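15th March

Screen cleaner trials, cont. Bresell spray (batch from January) vs Manolakis foam, same cloth for both, the Renia microfibre, washed no softner.

Test panels: old monitor glass, phone glass, one matt laptop lid. Thumbprint + hand cream smear on each, left 50 min before wiping.

- Bresell on glass: good. Clear after 9 wipes, no haze under the lamp. Smells strongly of pears, not keen.
- Bresell on matt: streaks. Did it again with half the spray, still streaks, though thinner.
- Manolakis on glass: slow. Foam sits there, then drags. Faint ring where it landed.
- Manolakis on matt: best so far. Gloss reading 78 before and after, so it isn't leaving much behind.

Cloth notes. Renia picks up lint if it goes anywhere near cotton. Keep it in the lidded tub PLEASE. Over 200 wipes on the current one, edges starting to curl, swap before next round.

Plirmont sachets arrived, two split in the box. Rest look ok. Weigh a few before opening, want to know how much liquid acutally goes in.

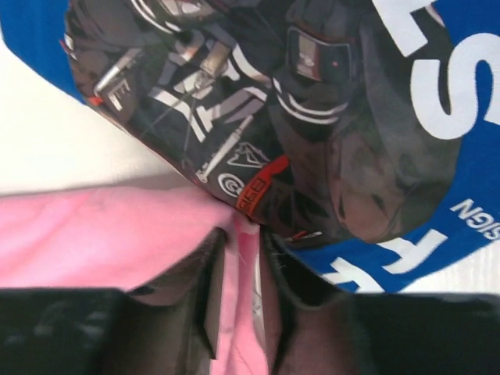
## Next

- Plirmont on all three panels, same smear
- Bresell on matt again but spray cloth, not panel
- ask supplier re pear smell, is there an unscented one
- order more lens tissue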